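Home | Notebook | Reading Lists | Bindery | Contact
Print this page | E-mail this entry

4 November 2022
Posted by Catrin James

Rudlow anthology, proof stage. Second pass finished this morning. Notes so I don't have to work it all out again in the next round.

Page proofs for 12 stories, in running order. The Foulkes story still opens the book. Chantal wanted it moved to the middle because the solution depends on a railway timetable and she thinks readers will skip. I left it where it is. Rhun has agreed to cut the second timetable and keep the first, so the clue about the late connection now sits on one page where people can find it.

Checked the text of the Jarman reprint against the 1988 magazine version. Our scan had dropped a whole line in the inquest chapter, the one where the doctor says which hand the glass was in. Without it the ending makes no sense. Line restored and marked in green. Also "Gape" (the village) had become "Grape" in three places after the spell check. Searched the rest of the file for it and found no more. Foron Hall is fine throughout.

Introduction: Osian's draft is too long and gives away the murderer in Tegwen's story in the second paragraph. Sent it back with a note. He can talk about the snow and the locked boathouse as much as he likes, but the brother has to go. I also asked him to check what he says about the first Flondimel paperback. I think he has the wrong jacket artist.

Binding test. Tried two glues on the dummy copies, cover stock as before. Copy A cracked at the spine when opened flat at the middle. Copy B opened flat and stayed in one piece, but the endpaper has a wrinkle near the hinge. Going with B and a bit less glue. Chantal to cut new endpapers with the grain running head to tail. Last time it ran the other way, which may be the whole trouble.

Print run stays at 600. Of those, 55 are to be numbered and signed. We need the signature sheets back from all the authors before the covers are ordered, and Rhun's are still in the mail.
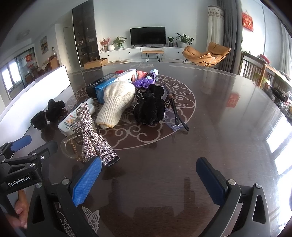 Household bits and hair accessories on the brown table.

Still to do:
- running heads on the last two stories (title is set too close to the folio)
- contributor notes, Tegwen's is missing
- ask the shop how many chairs for the launch
- order thread

Jacket copy read aloud with Chantal after lunch. "Fiendish" appears twice. Took out the second one.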